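Huno Stacking Storage Bin, 64 litre, Grey

Product code: 517
Sold singly or as a set of 2
Usually sent out in 3 working days

The Huno is a plain open-topped storage bin for garages, workshops, stockrooms and utility rooms. The walls are smooth on the inside so that it wipes out easily, and the corners are rounded. There is a moulded grip at each end, wide enough for a gloved hand.

Bins of the same size stack when full and nest when empty. To stack them, turn the top bin end to end so that its feet sit on the rim below. To nest them, keep both bins facing the same way. We advise stacking no more than 3 full bins on a hard, level floor, and fewer on carpet.

Material: polypropylene
Capacity: 64 litres
Colour: grey
Lid: sold separately (see Prarkano lids)
Drain holes: none

Lids

The Prarkano clip lid fits this bin and the older Hustel bin of the same capacity. It does not fit the smaller Huno sizes. A bin can still be stacked with its lid on, but it will not nest. Lids are supplied in grey or clear.

Labels

Each bin has a flat panel on the short side for a card or stick-on label. Saithong label holders clip over the panel and can be moved from bin to bin. If you use stick-on labels, clean the panel with warm soapy water first and let it dry, or the corners will lift.

Care

Wash by hand with ordinary washing-up liquid. Do not use solvents or scouring pads. The bin can be kept outdoors under cover, but long spells in strong sun will fade the colour. It is not suitable for storing unwrapped food, fuel or hot ash.

Delivery and returns

Orders placed before noon are packed the same day. We do not deliver on a Sunday. Sets are sent nested in one carton, with lids packed flat on top. Unused bins can be returned in the original carton, and the refund is made once they have been checked in. Please quote the product code if you write to us about an order.

The green version was discontinued in May. Remaining green lids are listed on the clearance page while stocks last.
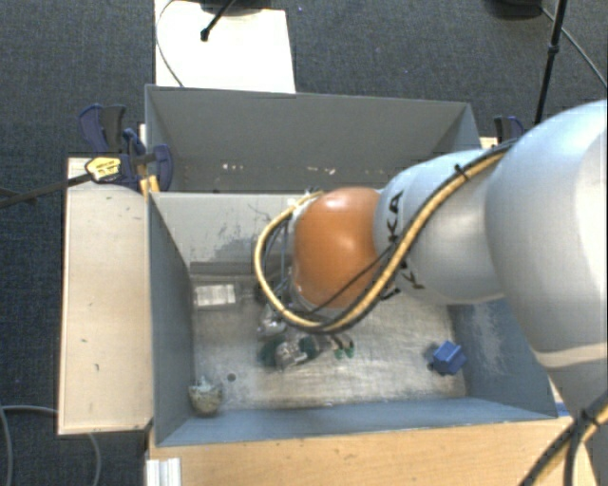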